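Registering Your Company for a Trade Mission

Members of the Falleo business network can sign up for trade missions and book one-to-one meetings through the Zindinel member portal. Registration opens in October for the following spring. Have your membership number and your company's tax ID at hand before you start. The form closes after 45 minutes without activity, and unsaved entries are lost.

Step 1. Sign in to Zindinel and select Events, then Trade Missions.

Step 2. Choose the mission you want to join. The mission page shows the host city, the sectors covered and the number of open places. Each mission takes up to 70 companies.

Step 3. Select Register a Company. If the button is gray, your membership dues are not up to date. Go to Account, then Payments, and settle the balance first.

Step 4. Enter the names of the people who will travel. You can add up to 3 delegates per company. Names must match their passports, accents included – Diệp and Diep are treated as two different entries at the Stikotham welcome desk.

Step 5. Pick your sector from the list. Your choice decides which buyers and suppliers can see your profile. Companies in more than one line of business should pick the one that brings in the most sales.

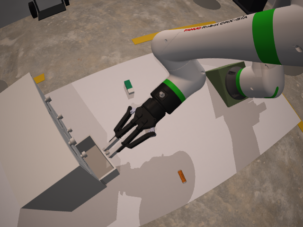
FANUC CRX-5iA arm over a white work table (computer rendering).

Step 6. Write your company profile. Keep it short and say what you sell, where you sell it now and who you would like to meet. Prices should be left out of the profile and discussed in the meetings.

Step 7. Select Save, then Submit. A confirmation goes to the main contact on your account. It does not go to the delegates.

Note: Meeting requests open 18 days before departure. Requests are answered by the other company, and Falleo does not assign meetings for you.

Caution: Once you select Submit, the sector can no longer be changed online. To correct it, send a message from Account, then Help, and include the mission name and your membership number.

Changing a delegate

Open My Registrations, select the mission and choose Edit next to the delegate's name. Enter the new name and save. Badges that have already been printed must be exchanged at the welcome desk, which opens at 8 a.m. on the first day.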